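Evening Support Worker (part-time)
Visser House, Bradent
18 hours per week, permanent contract

Visser House is a place for people who have left hospital and have no home to return to. We opened in 2000 and we now have 44 rooms on three floors, with a shared kitchen on each floor and a garden at the back. In the last year 391 people stayed with us. Most of them stay some weeks, a few stay much longer, until they are well enough and a suitable flat is found.

We are looking for a colleague for the evening team. The day team takes care of appointments with doctors, benefits and the housing office. In the evening the work is quieter, but it is not less important. Many residents find this the most difficult part of the day, and they like to have a person near who is calm and who has time for them.

Your tasks will be:
- to welcome new residents who arrive after 5 pm and show them their room
- to remind residents of their medicine (you do not give it yourself)
- to prepare a simple warm meal together with residents
- to write a short report in the Ornix system before the night worker comes
- to help with the activity hour in the common room
- to call the nurse on duty when you are worried about somebody's health

You will work four evenings per week, from 5 pm to 9.30 pm. The evenings are fixed in a plan which you receive one month before. One weekend in three is included. You never work alone in the building. 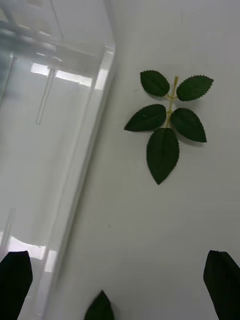
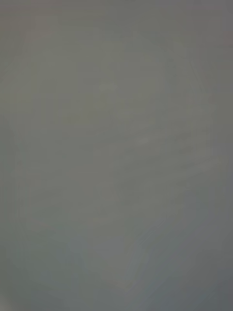
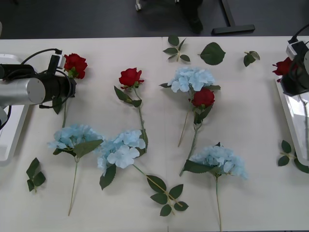 Third picture: artificial roses, hydrangeas and loose green leaves on a white table.

What we ask from you

You have some experience with people in a difficult situation. This can be paid work, unpaid work or care for a member of your own family. A diploma is welcome but we do not require it. You can write a clear report in English, and a second language is a big advantage in our house. You are able to stay friendly when another person is not. Because we work with vulnerable adults, we must do a background check before you start. We pay the cost of it.

People who have been homeless themselves are warmly invited to apply.

What we offer

A permanent contract with a trial period of two months, paid holidays, and an extra payment for weekend evenings. In your first three weeks you work next to an experienced colleague. We give training in first aid and in mental health, and these hours are paid as working time. The evening meal is free. The bus to Dresix stops in front of the door, and the last one leaves after the end of your shift. There is also a covered place for bicycles.

How to apply

Please send us a letter of one page at most, and tell us in it why you would like this work. A CV is useful, but if you do not have one, a list of your former jobs is enough. You may also bring your letter to the reception at Visser House, every day between 9 am and 4 pm.

We read the applications at the end of October and the interviews are in November. After the interview you can have a cup of tea with two of our residents, who also give us their opinion. If you need a lift or other help to come into the building, please write this in your letter.

All applicants receive an answer from us.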